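## 4. Coding the State of Loose Bed Covers

### 4.1 Units and categories

The unit of coding is a single loose cover on a single bed at a single moment. A cover is any textile that can be lifted from the bed without untucking it. Fitted sheets, mattress pads and the mattress itself are recorded as the base surface and receive no state code. Pillows are listed separately and are left out of the analysis in this section.

Records come from 11 rooms in the Barnmont and Clostden houses, giving 300 coded bed states in total. Every state was placed in one of four categories:

- **Spread:** the cover lies flat over most of its area, with creases but no overlapping layers.
- **Folded:** layers overlap along at least one straight edge.
- **Crumpled:** layers overlap without a straight edge, and the base surface is visible on at least one side.
- **Heaped:** most of the cover is gathered into a single mound.

The categories follow the Mestetti scheme for laundered textiles, with one change. Mestetti treats crumpled and heaped as one class, because a pile of laundry in a bin has no reference plane. A bed provides one. The extent of a cover across the mattress can be judged against the seams or creases of the surface below it, and the two states call for different amounts of work when the bed is made.

Most disagreement between coders concerned the line between crumpled and heaped. Figure 3 gives the case used in training. The blue cloth lies across the middle of the mattress in soft folds and thickens into a mound toward the right. A small amount of white sheet shows beneath its edges. Both coders entered it as crumpled.

**Figure 3.** Blue cloth coded as crumpled, with a thicker mound at the right. The stitched channels of the mattress serve as the reference for extent.

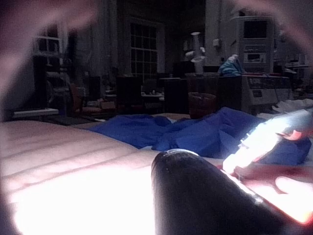
How is a cover coded when one part is mounded and the rest lies in low folds?

The coder estimates which part holds more of the fabric and assigns the category of that part. If neither part clearly holds more, the cover is coded as crumpled and a note is added to the record.

### 4.2 Surface reference and lighting

Extent was judged along two directions, the length of the bed and its width. Where the base surface was quilted, coders counted the stitched channels left uncovered. Where a sheet hid the channels, they used the edge of the mattress. Channel counts were more consistent between coders, but they were available for fewer beds, and the two measures were never mixed within one record.

Lighting was left as it was when the bed was reached. Several rooms were dim beyond the bed while the near part of the bed surface was bright. Under these conditions pale base surfaces lost visible detail first. Saturated covers remained easy to outline against a pale surface, and the ridges in a blue or red fabric could usually be followed to the far side of the bed. White covers on white sheets were the hardest case and account for most of the records marked uncertain. A low viewpoint added a second difficulty: a cover on the far side of the bed was foreshortened, and a flat portion could look like a ridge.
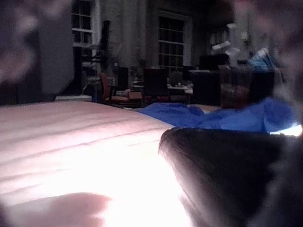
For this reason a record was accepted only if the coder could trace the near edge of the cover for more than half its length. The far edge was allowed to be inferred. Records that failed the test were returned for a second reading by Ye-rin Geum, who had no access to the first code. If the second reading also failed, the bed state was dropped before the final set was assembled.

### 4.3 Agreement

Keegan Ngata and Ye-rin Geum coded the full set independently. Confidence intervals for agreement were obtained from 1000 bootstrap resamples drawn by room, so that beds in the same room stayed together. Agreement was highest for folded covers and lowest for crumpled ones. Merging crumpled and heaped raised the overall value, as expected, but removed the distinction that predicts making time in Section 5.

The Fu correction for small clusters was applied to the room-level estimates. It widened the intervals for the Clostden rooms, which contributed fewer beds each, and left the ordering of the categories unchanged. Disputed records were settled by discussion. The settled code is used in all later tables, and the original pair of codes is kept in the record. No cover was assigned to more than one category.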